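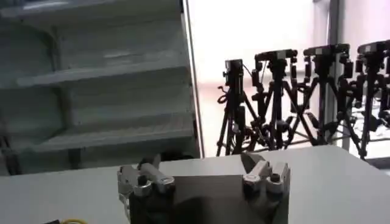
White tabletop, gripper open.

**January, lime mortar, after lunch**

Garden wall at Tunmont, test mixes for the repointing. Writing up now because the scraps of paper are getting damp and I can't read half of them already.

Where we'd got to: old mortar is soft, pale, a bit yellow, lots of small stones in it and the odd fleck of charcoal. Crushed a lump in the mortar bowl, dissolved the lime out with acid, rinsed what was left and dried it on the radiator shelf. Sand from it is sharper than I'd expected. Grains all sorts of sizes, hardly any dust. So the soft builders' sand from before the holidays was never going to match, whatever we did to the colour.

**Sands**

- Davgate washed – sharp, well mixed sizes, colour a touch grey. Best match by feel.
- Davgate pit – right yellow, too much clay in it. Shake in a jar of water and the cloudy layer sits there all afternoon. No good on its own.
- The leftover bag with no label. Stop using this. I've moved it under the stairs.

Tried blending the Davgates, mostly washed with enough of the pit to warm it up. Colour much closer when dry. Wet it looks like gingerbread, ignore that. Don't judge anything wet!

**Lime**

Larier putty for most of it. The tub had a skin on top where the lid wasn't pushed down, scraped off and binned, fine underneath. Stiff as cream cheese. Whoever opens it next: water back over the top and STAND on the lid.

Głowacki hydraulic lime for the coping only. I know the drawings say hydraulic throughout but the bricks in the lower part are so soft you can mark them with a thumbnail, and I don't want the joints harder than the bricks. Need to put this in writing to the estate before anyone gets on a ladder.

**Mixes**

Batch A: 2 sand to 1 putty. Knocked up by hand with the back of the shovel, no added water. Took ages to come together, looked hopelessly dry and crumbly, then went all at once. Left it 30 minutes under wet sacking, then gave it another go. Much fatter after the rest. Sticks to the upturned trowel.

Batch B: same but leaner, more sand. Drops off the trowel. Might be alright for deep packing at the back of the joint, wouldn't want it at the face.

Batch C: the Głowacki with Davgate washed. Easy to mix, goes off far quicker than the others and that caught me out, the last of it was wasted. Mix small.

Made biscuits of all of them in the little wooden rings and filled joints in the sample panel. Panel bricks were wetted the evening before and again before filling. Left-hand side of the panel I forgot to wet the second time. Leaving it as it is, might as well see how bad it gets.

**Checking the earlier biscuits**

The ones from last month: 2 cracked right across, both from the soft sand. Hairline on another, same sand. The sharp sand ones are sound, though they're still chalky in the middle when snapped. Sprayed the broken face with phenolphthalein and only the outer rim stayed clear, rest went bright pink. So the inside hasn't carbonated yet and there's no point scratching at it for hardness. Leave till spring.

Think the shed is too dry with the heater on. Have hung damp hessian in front of the shelf and turned the heater down. Cold, sorry. It must not freeze overnight though, so don't turn it off completly.

**Finishing the joints**

Old joints were flush to start with and have weathered back. Tried:

- struck with the iron – looks wrong, too neat, shiny
- rubbed with a bit of sacking – better, smears on the brick faces
- left to firm up, then beaten with the stiff churn brush – the one. Knocks the lime off the surface, brings the grit up, pushes any shrinkage closed

Timing matters a lot with the brush. Too early and it drags the whole thing out. Thumb test: should take a dent from a knuckle but not from a thumb pressed flat. Had to wait till nearly dark for Batch A, so on the wall that means filling in the morning and brushing last thing. Will need to go in the programme, the current one has it as a single visit.

**Weather**

No pointing on the wall itself until the frosts are done. Raking out could start sooner if it's covered at night. Hand tools only, no grinders, the joints are thin and wander all over the place. Plugging chisel and a light hammer. Old hacksaw blade for the thin perpends works surprisingly well.

**To do**

- order more Davgate washed, check it's the same pit face as last time
- ask about delivery at Tunmont, the lane gate is narrow and the lorry got stuck at the bend before
- label the new biscuits PROPERLY, pencil on the ring not on tape, the tape falls off
- charcoal flecks: do we copy them? Tried a pinch in the end of Batch A, looks right to me, want a second opinion
- wash the sieves, theres lime set in the fine one
- more hessian
- eye wash bottle by the sink is out of date, replace

Evening, quick look before locking up: dry side of the panel has already pulled away from the brick along the top edge. Wet side tight. Sprayed everything and pulled the sheet down.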